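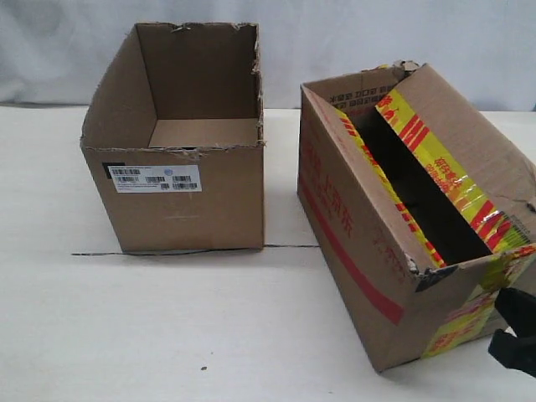
6/28/26. Long day on the Millero cell, mostly fiddling with the gripper. I swapped the finger pads before lunch and re-zeroed the jaw. The carton with the red stripe is my favourite for testing – all that tape gives the fingers something to slip on! 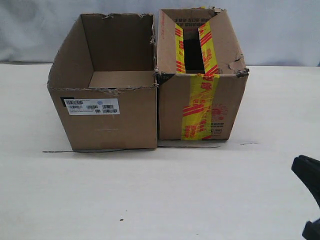
Both cartons, side by side.

Wrist camera next. I nudged the exposure down to 56 and ran the

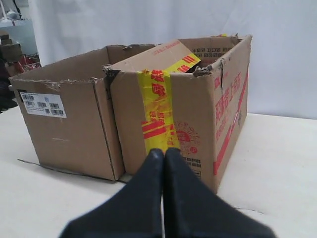 calibration again, then logged it as 2724. Must order more pads from Vidmar.
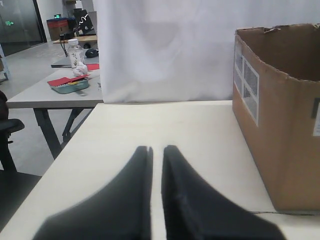
Wrist view, fingers up.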